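Disposable tableware for a residents' lunch: quantities, storage and disposal
Didlow Community Help, Halls and Shared Rooms

Posted by Vilja Aaltonen, 2023-02-27

I am responsible for arranging a lunch in the common room of our building at Kaltside. We expect 25 residents. The dishwasher has been out of service since December and the managing agent, Herell, has not given a date for its repair. We have therefore agreed to use disposable plates and bowls on this one occasion.

I should be grateful for advice on two matters. Firstly, is a moulded-fibre bowl suitable for hot soup, or should it be kept for salad? Secondly, may used plates and bowls be placed in the food waste bin? The notice in our bin store does not mention them.

Lionel Guérin

The suitability of a fibre bowl for hot liquid depends on the product, and the packaging should state it. Where the wrapper has been thrown away, I would advise filling one bowl with hot water and leaving it on a tray for 20 minutes before the day. If the base softens, please use the bowls for bread or salad only.

Plates and bowls should be stored flat, in a dry cupboard and in their wrapping until required. Set them out shortly before serving, bowls and plates in separate stacks, so that guests may take one of each without handling the remainder. 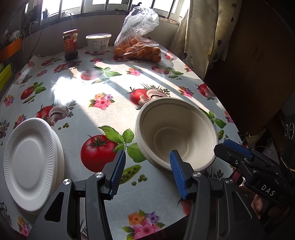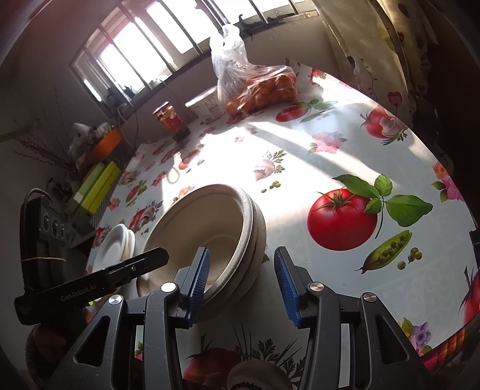

White plates and beige fibre bowls.

Disposal after the meal

The rules differ between collection services and you should ask yours in writing. Many will not accept fibre tableware with food waste, even where it is marked as compostable, as it breaks down more slowly than peelings and leftovers. Plates with a shiny coating are commonly refused as well. Unless you receive written confirmation, scrape all food into the food waste bin and place the tableware in general waste. Soiled plates should not be put with clean paper and card.

A labelled sack at each end of the room is generally sufficient. Soup left in bowls should be poured into a bucket first, or the sacks will leak on the stairs.

Ronaldo Portela

We use ordinary china and wash it by hand. It takes an hour. I do not see the need for disposables.

Vilho Rautiainen

I would add a point on the lease. At Valtonen House the rules require that waste from any gathering be removed from the common room the same evening, and a cleaning charge was made when this was not done. Please check whether Herell applies a similar rule at Kaltside.

With regard to soup, I would serve it in smaller portions and offer a second helping. A full bowl is difficult to carry across a room, whatever it is made of.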